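Who Covers a Bishop's Visit? My Summer Project on Small-Town Religion News
Religion and the Press, final report, July 1, 2026

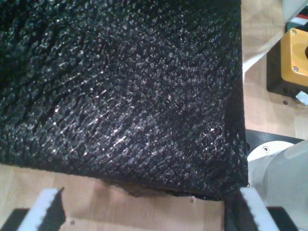 My project started with a pretty small question: when a bishop comes to a small town, what do the local papers write about? I picked the visit to Rotville because four outlets covered it and I could get hold of everything they ran. My plan was to read the lot, sort every paragraph by topic, and see whether the religious part got more or less room than the ceremony around it. I spent so long on this that the categories started to blur, and by the second week a page of newsprint looked to me like a stretch of black material covered in little raised bumps, row after slanting row, with a glint of light on the tips here and there. The glints were the good quotes! I had to learn to read the rows in between as well.

The four outlets were the Rotville paper, the Erner weekly, a diocesan newsletter put together in Daher, and the parish bulletin from Oltine. Between them they ran 313 items before, during and after the visit, and I know that sounds like a lot, but I counted photo captions, letters and parking notices (so many parking notices). I broke the items into 1,278 paragraphs and gave each one a single label: worship, ceremony, local politics, logistics, or people's reactions. If a paragraph did two jobs I went with whatever came first in it, and I wish I had thought harder about that rule before I was halfway through.

Logistics won. I really didn't see that coming. I expected the Rotville paper to be full of the welcome at the town hall and the outdoor Mass, and it did have those, but it had far more on road closures, bus times and where you could leave a folding chair. The homily got 30 paragraphs across all four outlets. I read them twice, and most quote the same two sentences about welcoming newcomers, so I suspect everyone was working from one handout.

People's reactions came to 270 paragraphs and these were my favorite by a mile. The Erner weekly did them best. Its reporters went out to the line for the shuttle and just let people talk, and you get folks who came for the bishop, folks who came for the choir, and one woman who thought it was the farmers' market and stayed anyway. The Daher newsletter hardly had any reactions at all. It mostly printed the program, the names of the parishes taking part, and long thank-you lists.

The Oltine bulletin was the odd one. It's a couple of folded sheets, and it came out against holding the Mass outdoors, quite bluntly, three issues in a row. None of the other outlets mentioned that there was any disagreement. I went back and searched for it on purpose and found one letter in the Rotville paper that sort of hints at it - that was all.

There are problems with my method. I did all the labeling alone, so there's no second reader to check me against. I also left out radio and the parish social media pages, and a couple of people in my workshop group thought that was where the real argument would have been. They may be right. If I get to do this again in the fall I'd start with the radio call-in shows, then redo the logistics label, splitting the parking from everything else.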